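About Usside Workshop

Usside began with a kitchen table, a secondhand motor and a landlord who was very patient about the noise. Evangelia Sotiropoulos wanted to build a small home robot that could find its own way from one room to the next, and when she ran out of table she asked Bríd Conneely if they might share a rent. That was 9 years ago, and we've been a shared workshop ever since, with 95 members who come in to build at all hours (the lights are often still on at 11 p.m.).

Our longest-running build is Meneo, a rolling helper meant for ordinary houses, and most of our evenings go into teaching it to get around indoors. We do a great deal of that in simulation first, in a made-up house with windows and wood floors and something on the wall, so a bad turn costs us nothing but a restart.
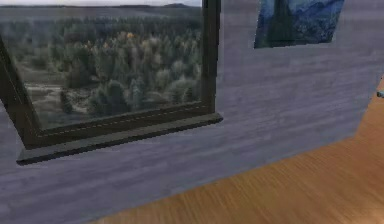 Members pay $100 a month, and that covers the benches, the tools and as much advice as you can stand. You don't need to know how to code or solder when you arrive! Plenty of us started with a kit and a lot of questions, and we still have the questions. Beginners usually spend July on Gronow, our little practice base, which costs $460 in parts and forgives nearly everything.

Doors have been our great subject this past year. Meneo has to learn what a doorway is, where the floor changes, and how much room an open door takes up, and we have argued over all of it late into the night, very happily.

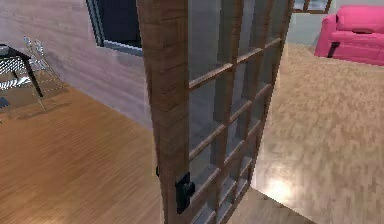 Chrysanthi Andreadis wrote to us after her first season that she had joined to fix a vacuum cleaner and stayed for the arguments, and that she now looks at every threshold in her own house and wonders whether a wheel would get over it.

If you'd like to come by, write to Bríd and she'll find you an evening. Bring whatever you're building, even if it's in pieces.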